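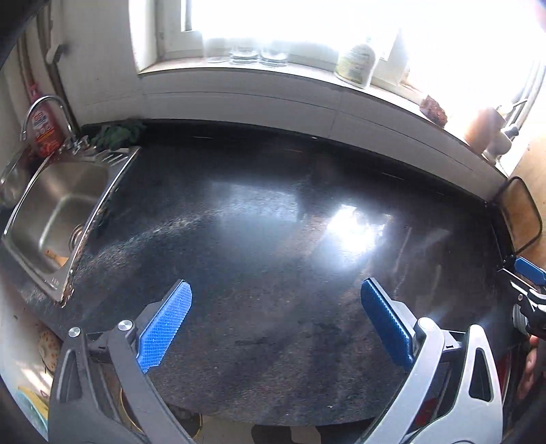
Figura 4. Una pinza abierta sobre la encimera, junto al fregadero, y parte de la otra en el borde derecho, antes de la primera pasada.

4. Ajuste de los dedos y primera pasada en la cocina

Si vienes del capítulo 3, ya tienes las dos pinzas Kimaro montadas y los tornillos del pivote en su sitio. Ahora toca la parte que a mí más me gusta, porque por fin sales del banco de trabajo. Yo la hago en la cocina de casa (con permiso), pero cualquier encimera con buena luz te vale.

4.1 Antes de empezar

Seca bien la superficie. Las almohadillas azules agarran de maravilla en seco, pero con una gota de jabón patinan que da gusto, y luego te vuelves loco buscando una holgura que no existe.

Aparta vasos y tarros de la zona donde vas a mover las manos. Los del alféizar los puedes dejar, siempre que no trabajes pegado a la ventana.

4.2 Ajuste

1. Coge la primera pinza y suelta el gatillo del todo. Los dedos tienen que abrirse solos, sin ayudarles.

2. Mira las dos almohadillas de frente. Deben quedar inclinadas en espejo. Si una se adelanta, afloja su tornillo de pivote un cuarto de vuelta, recoloca el dedo y vuelve a apretar.

3. Cierra despacio hasta que las almohadillas se toquen. Si notas un saltito a mitad de recorrido, casi seguro que es el muelle mal asentado (a mí me pasó con las dos, ¡y mira que iba con cuidado!).

4. Abre y cierra 15 veces seguidas y comprueba otra vez los tornillos. El dedo izquierdo suele aflojarse primero.

5. Repite todo con la segunda pinza.

Nota: no copies los ajustes de una a otra. Las piezas impresas salen parecidas, pero cada una tiene sus manías.

Precaución: no aprietes los pivotes a tope. Myroslav Maksymiv rajó un brazo así en el taller y hubo que imprimirlo entero otra vez: 228 minutos de impresora por un tornillo.

4.3 Primera pasada

1. Arranca Dina en el portátil y abre una sesión nueva. Yo le pongo el nombre del sitio y un número, nada más.

2. Lleva las dos pinzas abiertas sobre la encimera y quédate quieto hasta que suene el pitido.

3. Coge un trapo o una esponja, levántalo un palmo, pásalo de una pinza a la otra y déjalo donde estaba.

4. Pulsa Guardar antes de soltar las pinzas. Antes, de verdad.

Nota: el granito pulido y oscuro refleja muchísimo la ventana. Si Dina te avisa de que pierde el seguimiento, baja la persiana hasta la mitad o gírate un poco y repite desde el paso 2.

Precaución: nada de cuchillos ni cristal en las primeras sesiones. Y no metas las pinzas en el fregadero con agua, que la electrónica del mango va sin sellar.

Cuando tengas una sesión guardada sin avisos, pasa al capítulo 5.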